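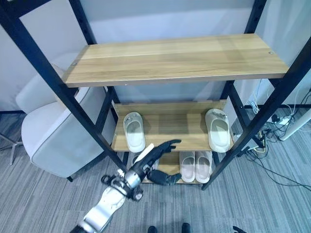 How much weight should an entryway shoe rack hold on each shelf? Enough for the heaviest winter boots in the household with a margin to spare, and the figure should be given per shelf, with the load spread evenly from end to end.

GIRAU, November 2021 - Gristen, a maker of storage furniture for small homes, has released the Rashti open shoe rack, a three-shelf unit for entryways, mudrooms and closets. It replaces the Sirnivau bench, which will be sold until remaining stock runs out.

The Rashti uses a black metal frame with punched uprights and three shelves in a light wood-grain finish. Each shelf is rated for an evenly distributed load of 60 pounds. The rating applies to a rack standing on a level floor with all fasteners tightened. It does not apply to a rack used as a step or seat.

Shelf height is set at assembly. The holes in the uprights allow the middle and bottom shelves to be moved in steps of 2 inches. Slides, sandals and other low shoes can be stored with the shelves close together, and a wider gap can be left at the bottom for ankle boots. The top shelf is fixed and should not be moved, as it holds the uprights square. It can be used for shoes or left clear for bags and mail.

"Most of the questions we received about the earlier product concerned access," said Oleksandra Nechyporuk, product manager for storage at Gristen. "The bench had a lid, and people put things on the lid. An open rack lets you take a pair from the middle without moving anything else. It also dries out faster after wet weather."

The sides and back are open. For households that store pairs apart, or keep one person's shoes at each end of a shelf, there are no dividers to work around. Dividers are not offered as an accessory.

Assembly takes around 15 minutes with a Phillips screwdriver. The frame goes together first, lying on its back, and the shelves are then screwed down from above. Screws should be left slightly loose until all three shelves are in place, then tightened from the bottom up. A wall strap is included and must be fitted in homes with small children.

The shelf surface can be cleaned with a damp cloth and mild dish soap. Grit should be brushed off first. Solvents and scouring pads will dull the finish and are not covered under the warranty.

The Rashti is available now from the Gristen store in Girau and by mail order at a price of $259, wall strap and hardware included. Mail orders ship flat in one carton. Replacement shelves will be sold separately from December.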